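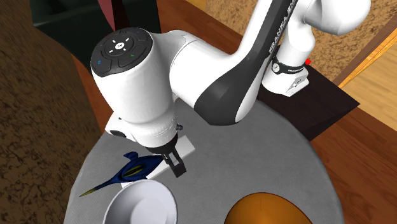 Despina Stergiou had been promised that by Monday she would never clear a table again.

The promise came from her son-in-law, Joonas Räsänen, who worked for Trenden and spoke of the company the way other men speak of a boat. Trenden was going to do kitchens first, then laundry, then, Joonas said, lowering his voice, bathrooms.

"Show me the table," said Despina.

He opened the laptop on her kitchen counter, between the lemons and the unpaid gas bill. It was all in simulation for now, he explained. A pretend living room, a pretend robot, pretend toys left out by pretend children. The arm had to put everything where it belonged.

"How long does it take?"

"It depends on what you mean by take."

Despina meant minutes. She had raised three children and run the lunch counter at Bickerstaff for 27 years, and in that time she had never met a table that depended.

"The average run is 594 seconds," Joonas admitted. "But it's getting very consistent."

She worked it out on the back of the gas bill. Then she pulled over a stool, because her knees were not what they had been, and watched the arm think.

"Why's it stopped?"

"It's planning."

"Your father-in-law plans," said Despina. "He's been planning the gutters since January."
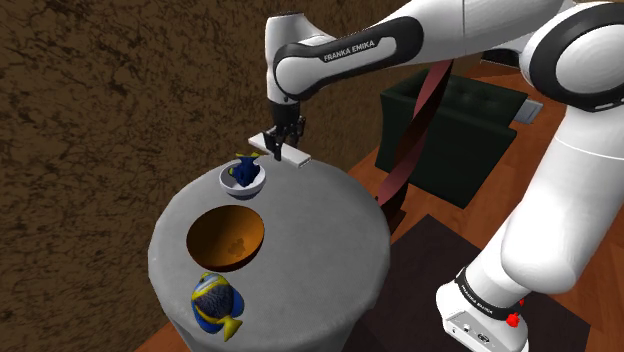 "There's a fish in that bowl," she said after a while.

"Yes."

"Does the fish go in the bowl?"

Joonas scrolled through a document. He scrolled for some time. At last he called Hugo Marchal, who had written the task list, and Hugo said he would have to ask Loïc, and Loïc Vidal was at lunch.

"And the white thing it's holding. What's that?"

"An object," said Joonas.

"I can see it's an object."

"That's its category."

Despina got up and began on the breakfast dishes. There were two cups, a pan with egg welded to it and a plate Joonas had pushed politely to one side. She washed them, dried them, wiped the counter around the laptop, lifted the laptop, wiped under it, and set it down again facing him. She took the trash out. When she came back he was leaning toward the screen with his hands clasped.

"We have 90 percent on the small objects," he said.

"And the other ten?"

"Those are mostly on the floor."

She gave him a dish towel. He looked at it, turned it over, and asked where it went.

"On the hook, sweetheart," said Despina, and sat down to see how long he would take.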